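Reading the Korletey preprint again. The claim: people using hand-held grippers to move dishes at home give you training data as good as driving the real arm. I have doubts.

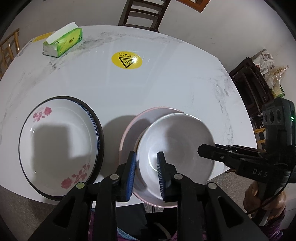
A human wrist fixes a bad grasp before anyone notices. The arm has to learn that fix from 16 homes — and only 5 were held out.

The success rate also leaves out any trial where tracking dropped. Convenient.

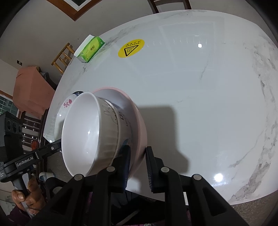
So is the method useless? I'd call it unproven. Bowls and plates are a fair test, but I want the failures in the table too.

Two baselines, both weak.

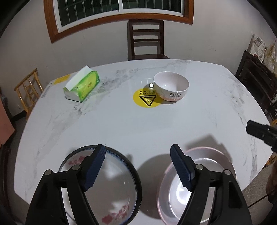

Lamisi Asante replies that the dropped trials are in the appendix, all 9 of them. Fine, I'll read it tonight. They still belong up front.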